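Gallery: The packing room at Skirkby

Posted Nov 20, 2024

Hokomo has been packing snack boxes in Skirkby for 11 years, the last two of them in the unit behind Ruddock Lane. People who order from us ask now and then what the place is like, and our old gallery page still had the previous unit on it, with the low ceiling and the brown carpet tiles. We have taken that page down and put this one up.

For anyone new to us, a Hokomo box is a mixed box of wrapped snacks, sent out to offices, waiting rooms, village halls and a few homes. The small box holds 9 items and the large one holds more, depending on the size of the packets. Everything is bought in ready wrapped. We don't cook, weigh or open anything on the premises, and the room is set out for sorting and boxing only.

The room

The unit is a single long space with a roller door at the lane end and a small office at the other. Stock comes in at the roller door and goes on to the Planotex shelving along the left-hand wall. We bought the shelving second-hand from a stationer's that was closing, and it still has the stationer's labels on some of the uprights. Heavy cartons go on the bottom two shelves. Crisps and other light things go at the top, where they take up a great deal of room for what they weigh.

From the shelves the stock goes to the sorting tables, and from there to the boxing bench. The finished boxes wait by the office for the afternoon collection. In an ordinary week in November we send out 2000 boxes. Before Christmas it goes up to 4000, and the collection comes twice a day.

The sorting tables

We had folding tables in the last unit and they wobbled. When we moved we had wooden tops made up by a joiner at the far end of the lane, and they have been a great improvement. They are oiled twice a year. A wet cloth does for everything else - most of what ends up on them is dust from cardboard. The tops mark a little under the bins over time and we have given up sanding the marks out. 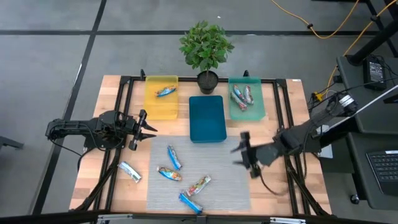
Sorting by colour has been the rule here since the first unit, when we used washing-up bowls. Each line of the order sheet has a coloured square printed next to it, and the packet goes into the bin of the same colour, so there is no reading of labels once the sheet is in front of you. The three on this table are yellow, dark teal and a pale mint green, with the teal one in the middle. The teal bin is empty, yellow has a single blue packet in it and green has three in mixed colours, one of them silvery. The plant behind the teal bin has a good round head of leaves on a thin stem, and its black pot sits in the gap between the other two. The butcher-block pattern of the tops shows up well too.

About the bins

We get asked where the bins come from more than we get asked about the snacks. They came from a catering wholesaler and the exact ones are no longer stocked. Any straight-sided rectangular bin will do the same job. A few points from our own use, for people setting up something similar at a school fair or a food bank:

Pick colours that are well apart. Our first set had two blues in it and they were forever being mixed up under the strip lights. Yellow, teal and green are easy to tell apart, and the teal ones are opaque where the others let the light through, which helps as well.

Go shallow if you can. Deep bins fill up with packets that lie on top of one another, and the ones at the bottom get creased corners. A customer once sent back a whole box over creased corners. We replaced it.

Buy spares at the start. We bought exactly what we needed and then could not match them. Two of ours have cracks along the rim and are kept for office use.

Wash them at the end of the week. Sugar gets out of even a sealed packet if the seal is poor, and the bottoms go tacky. Warm water and washing-up liquid is enough. Leave them upside down on the rack overnight and they are ready in the morning.

The order sheets

The sheets are A4, printed in the office first thing and clipped to a board. One sheet covers one batch of the same box. The coloured squares run down the left side, the name of the item comes next and there is a tick column on the right. We tried laminated sheets with wipe-off pens for a month and went back to paper. The ticks rubbed off on sleeves.

If an item runs out part way through a batch, the sheet is stopped at that line, a substitute is written in by hand, and the change is noted on the card that goes in the box. Substitutes are always like for like - a biscuit for a biscuit, nuts for nuts. Anyone who has told us about an allergy gets a box from a separate sheet on green paper, and those are never substituted without a phone call.

Boxing

The boxes arrive flat. They are folded and taped on the bench, lined with one sheet of tissue, and filled from the largest packet down to the smallest. Anything that crushes goes in last. The card goes on top with the printed side up, then the lid, then the label. We use paper tape throughout, so the whole box can go in with household card when it is finished with. The tissue can go in too.

Plants

There are several plants in the unit. They were brought over from the old office window and have done better here, where the rooflights give them a steadier light. They are watered when the bins are washed. The larger ones stand on the floor by the office door, and the small ones get moved about a good deal depending on who wants the space.

Visiting and collecting

The unit is open for collections on weekday mornings. Come down Ruddock Lane past the tyre place and ring at the green door, as the roller door is kept shut in cold weather. There is room for two cars outside. Please have your order number with you.

We can't offer tours in the run-up to Christmas. School and college groups are welcome in the spring term if they write to the office first, and groups of up to nine fit comfortably between the shelving and the tables.

More pictures will be added to this page once the new shelving is up along the back wall. The stock list and current box contents are on the ordering page.

Back to Hokomo home
Ordering
Delivery and returns
Contact the Skirkby office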